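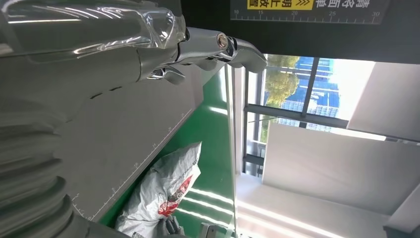
Unit 4: Counting and verifying casualties in civil unrest

Course handout. Prepared by Åsmund Haugen, with revisions by Marwan Sleiman. Read before the November tutorial.

4.1 Scope

This unit deals with how deaths and injuries during demonstrations, crackdowns and curfews are recorded, checked and reported. It does not deal with armed conflict between organised forces, which has its own literature and is covered in Unit 7. Students who have not finished the Unit 3 reading on source criticism should do so first. The terms "primary record" and "derived record" are used below without further definition.

4.2 Units of count

A casualty figure has no meaning until its unit is stated. The following units are in common use and are not interchangeable.

Killed. A person whose death is attributed to the event. Attribution may be direct (gunshot, blunt trauma, crushing) or indirect (delayed ambulance, closure of a hospital). Most published figures include direct deaths only, and many do not say so.

Injured. Usually the number of persons treated at a medical facility. Where the injured avoid hospitals for fear of arrest, this count measures access to treatment and will fall as repression increases.

Detained. Persons taken into custody. Cumulative and current totals are often confused. A person arrested twice is two arrests and one detainee.

Missing. A residual category. It overlaps with both killed and detained, and must never be added to either.

4.3 Sources

Medical sources include hospital admission books, ambulance logs and mortuary registers. They are strong on date and cause, and weak on place of injury. The centre to which a patient was taken may be some distance from the demonstration.

Official sources include police statements, ministry briefings and coronial findings. Early police statements should be treated as the position of a party to the event. Coronial findings are slower and generally more reliable, where the coroner is independent.

Civil sources include legal aid groups, unions, student bodies and religious organisations. Coverage is good within their own networks and thin outside them. A figure compiled by a union will tend to under-record bystanders.

Media sources are mostly derived. Before a news report is entered as a separate source, the analyst must establish where its figure came from. Three outlets quoting one hospital doctor are one source.

4.4 Worked case: Plestcombe

The Plestcombe case is a teaching case used throughout the course. A transport fare increase led to a march on the municipal offices. Security forces closed the bridge on the Flomville side and fired on the crowd from the eastern approach. Communications were cut the same evening.

The first figures available were:

Police statement, first evening: 2 killed
Hospital staff, by telephone, first night: 4 killed
Legal aid group, second day: 16 killed
Opposition spokesperson, second day: 18 killed

The usual error is to report a range of 2 to 18 and stop. A range of this kind combines counts with different cut-off times, different boundaries and different units. The correct procedure is to reconcile the lists by name.

On reconciliation, both deaths in the police statement appeared on the hospital list. All four on the hospital list appeared on the legal aid list. The legal aid list contained a name, a date and a place for each of its 16 entries. The opposition figure was given without a list. When one was later supplied, it contained the same 16 names and two persons recorded only as missing. Those two were removed under the rule in 4.2 and carried in a separate table pending further evidence.

The verified figure at that stage was therefore 16 named deaths, with two persons unaccounted for. Note that the lower official figure was not false in every respect. It was accurate at the hour it was issued, for one hospital, and it was not revised.

4.5 Matching procedure

Step 1. Transcribe each list exactly as received, including spelling errors. Do not normalise names in the primary record.

Step 2. Create a working copy. Normalise names there, recording each transliteration choice.

Step 3. Match on name and at least one other field (age, home district, date of death, place of death). A match on name alone is provisional.

Step 4. Flag possible duplicates. Do not delete them. A second analyst decides, without seeing the first analyst's opinion.

Step 5. Record the cut-off time of every total. A total without a cut-off time is not publishable.

The department uses Tullix for list matching. Its default threshold is too permissive for short names and must be raised before use. The Quintana template should be used for the final table. Students may use a spreadsheet if the column order of the template is kept.

4.6 Wording

Use "at least" only when the figure is a verified minimum. Do not use it to soften a figure that has not been checked.

Use "reported" when the figure has a named source and has not been reconciled.

Avoid "clashes" where force was used by one side. State who did what, if known. If it is not known, say that it is not known.

Avoid superlatives such as "deadliest day" unless the daily totals being compared were compiled by the same method.

4.7 Protection of sources

Names of informants are kept apart from casualty lists at all times. Families may ask for a name to be withheld from publication. The entry then stays in the count and the name is replaced by its record number. Metadata must be stripped from photographs before they are circulated, and the originals held in the restricted folder.

4.8 Tutorial preparation

Reconcile the injured lists for Plestcombe using the procedure in 4.5. Submit the working copy together with the final table. Be prepared to defend each provisional match.

Write one paragraph, suitable for a news agency, reporting the position at the end of the second day. State the cut-off time.

Handout last revised Saturday, October 22, 2022. Earlier versions give the wrong order for Steps 3 and 4 and should be discarded.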